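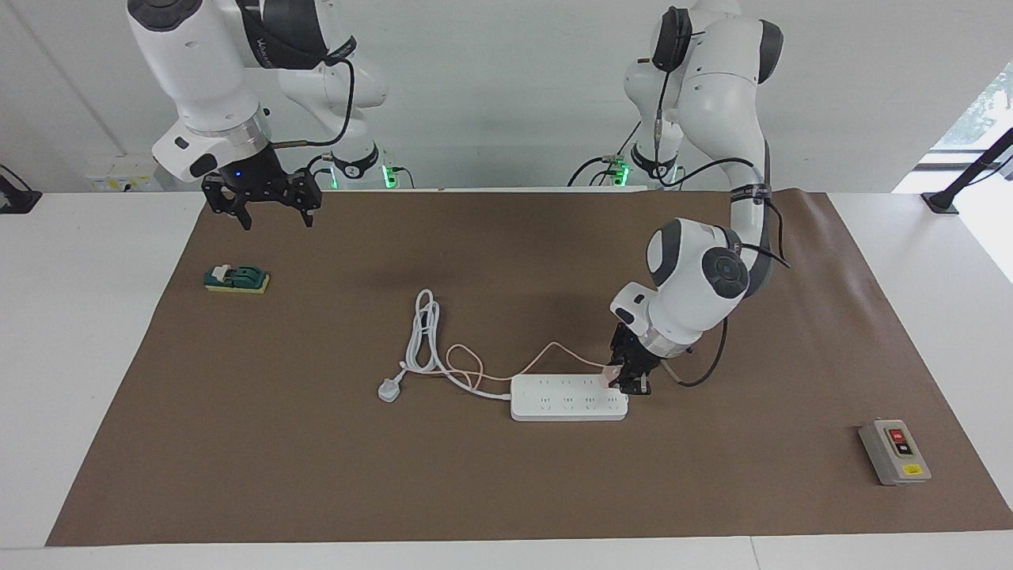

Two robot arms, a white table and a brown paper mat.

Prinia Marsh Trips: Frequently Asked Questions

Booking | Getting here | On the water | Wildlife | Changes and refunds

BOOKING

Do I need to book ahead?
For weekends and holidays, yes. Weekday morning trips often have seats left the evening before, but we can't hold a seat without payment. The office answers the phone until 6 p.m. After that, use the online calendar, which shows the same seats we see.

How much does it cost?
The half-day trip is $98 per adult. Children under 12 pay half. The price covers the boat, the guide, life jackets, binoculars to borrow and the landing fee at Rellar Island. It does not cover lunch or tips.

Is the sunset trip the same price?
It is the same price and a shorter trip. We skip the island stop and spend the time at the roost instead.

How many people go out at once?
Seven passengers and one guide. If you have a group of seven you can take the whole boat, and you won't be charged extra for it. Larger groups go out in two boats that leave together and meet at the island.

Can I book a single seat?
Yes. Solo travelers are added to whichever boat has room.

Do you sell gift certificates?
We do. They are good for any trip on the regular schedule. Call the office with the name you want on it and we will email it the same day. We can also mail a paper one if you give us a week.

GETTING HERE

Where do the trips leave from?
All trips leave from Woldegiorgis Landing, at the end of the gravel road past the bait shop. The dock in town belongs to a different outfit and we get several calls a month from people standing on it.

My phone sends me to the wrong place. What should I do?
Some map apps stop you at the old ferry ramp on the north side of the channel. You can't get to us from there without driving all the way back to the highway. Search for the landing by name and check that the last turn is a left, right after the cattle gate. The gate is usually open. If it's closed, open it, drive through and close it again.

How far is it from Elten?
It is 29 miles. Allow an hour. The last part of the road is unpaved and there is a drawbridge that opens when it feels like it. The next gas station after Elten is past us, not before, so fill up in town.

Is there parking?
Parking is free, on the grass to the right of the office. Cars with trailers should park along the fence. RVs will fit if they are under 30 feet or so, but call first in wet weather, when the grass gets soft. We have pulled out a few and it takes most of a morning.

Can I leave my car overnight?
Only if you are staying at the campground across the road. Ask there for a tag.

What time should I arrive?
Twenty minutes before departure. You need to sign in, get fitted for a life jacket and use the restroom. There is no restroom on the boat. Boats leave on time, and a late party can't be picked up farther down the channel.

ON THE WATER

What kind of boat is it?
A flat-bottomed aluminum skiff with bench seats and a canvas shade. It runs on a small outboard in the main channel. In the side creeks the guide switches to an electric motor, and in very low water to a pole.

Is this an airboat ride?
No. If you want speed, there are two good airboat companies on the highway and we are happy to give you their numbers. Our boats are slow and you can talk in a normal voice.

Who are the guides?
Berhanu Tesfamariam and Nermina Perić run most of the morning trips. Iulian Sandu does sunsets and the photography trips. Mekdes Weldu fills in on all of them and leads the school groups. You can request a guide when you book. We will try, but we don't promise it.

Will I get wet?
A little spray is possible in the channel if the wind is from the south. Your feet may get wet at Rellar Island, where we land on a sandbar at low tide. Wear sandals with a strap or old sneakers. Flip-flops get left behind in the mud.

What should I bring?
A hat, sunscreen, water and a light jacket. It is cooler on the water than at the landing, even in June. Bring bug spray for the sunset trip. Please put it on before you get in the boat, as it makes the benches slick and takes the coating off the binoculars.

Can we bring food?
Snacks and sandwiches are fine. There is a cooler on board with room for a small bag per party. No glass. Beer is allowed on private boats only. The picnic tables on the island are first come, first served, and the raccoons there know how a zipper works.

Are the trips OK for small children?
Children need to be at least four and have to wear a life jacket the whole time. We have sizes from 30 pounds up. The half-day trip is long for most four-year-olds. Families with young kids tend to do better on the sunset trip, or on the first boat of the morning before the heat.

Is there a weight limit?
There is no limit for a single passenger. We do balance the boat, so the guide may ask you to change seats. Camera cases, coolers and other gear together can't be over 200 pounds per boat.

I use a wheelchair. Can I come?
The dock is ramped and level with the boat at high tide. At low tide there is a step down of a foot or more. Call and we will look at the tide table with you and suggest a departure. Folding chairs can ride in the boat. The island stop is soft sand, and most guests who use a chair stay aboard with the guide and have the creek behind the island to look at, where the spoonbills feed.

Can I bring my dog?
Not on the boats. There is a shaded run behind the office, but no one watches it, and we don't recommend it in summer.

WILDLIFE

What will we see?
Herons, egrets, ibis and ospreys on nearly every trip. Turtles on sunny mornings. Spoonbills are here much of the year but move around. Dolphins come into the channel on a rising tide, some weeks every day and some weeks not at all.

Will we see alligators?
Usually one or two in the upper creeks, more in cool weather when they come out to warm up. We keep our distance and we do not feed them. A guide who sees a passenger throw food will end the trip at that point without a refund.

What about manatees?
In the cooler months they pass through on their way to warmer water. Most of the time what you see is a nose and a swirl. The engine comes out of the water when one is near, and we wait until it has gone, which can make the trip run late.

What is the best time of day?
Morning for variety. Evening for numbers, when the birds come in to roost. The middle of the day is quiet, and we don't run a noon trip for that reason.

Do you guarantee sightings?
No.

Can I bring a drone?
No. The island is a nesting site and drones are not allowed over it or the creeks around it. Long lenses are welcome. Tripods don't work well in the skiff, so bring a monopod or a beanbag. We have two beanbags to lend. Iulian keeps them in the office.

CHANGES AND REFUNDS

What happens if it rains?
We go out in light rain. We don't go out in lightning or high wind. The guide decides at the dock, and sometimes that is ten minutes before departure. If we cancel, you can pick another date or get all your money back.

What if I cancel?
Up to 48 hours before the trip you get a full refund. After that we can move you to another date once, if there is room. No-shows are charged.

What if the trip is cut short?
If we turn back in the first hour, it counts as canceled. After that we offer a half-price seat on another trip.

I left something on the boat. Who do I contact?
Call the office and ask for Meron Negash. She goes through the lost and found every Monday. Sunglasses and hats are kept until the end of the season. Phones and wallets are locked in the desk. We will mail small items if you cover the postage.

Are you open all year?
We close for three weeks in late summer to haul the boats and repaint the bottoms. The dates change with the weather and are posted on the calendar once the yard confirms them. The campground store stays open during that time and sells tide tables and maps of the walking trail.

Is there anything to do if I don't like boats?
The trail starts behind the parking area and goes out to a covered platform over the marsh. It is flat, free, and open from sunrise to sunset. Allow an hour there and back, longer if you stop for birds.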